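Support > Storage > Candar cases > FAQ

What sizes do Candar compartment cases come in?
There are 2 sizes, Small and Large. Both use the same lid and the same latch. Dividers are not interchangeable between them.

Can I move the dividers?
Only in the Large. Pull the divider straight up out of its slots. The outer walls are fixed.

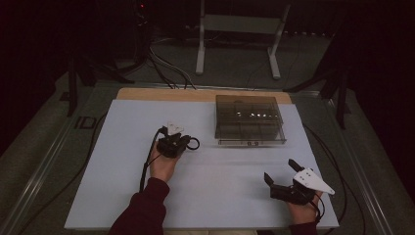 Compartment case with lid, on a pale board.

Is the plastic safe with solvents?
No. Acetone and brake cleaner will cloud or crack it. Wash with dish soap and lukewarm water, then air dry with the lid off.

How do I replace a broken latch?
Order part 21 from the Steltik spare parts list. Press the old pin out from the left and push the new one in until it clicks.

Do you sell in bulk?
Orders over 200 cases ship from the Damgaard warehouse. Write to Aksel Laxdal in trade sales for a quote.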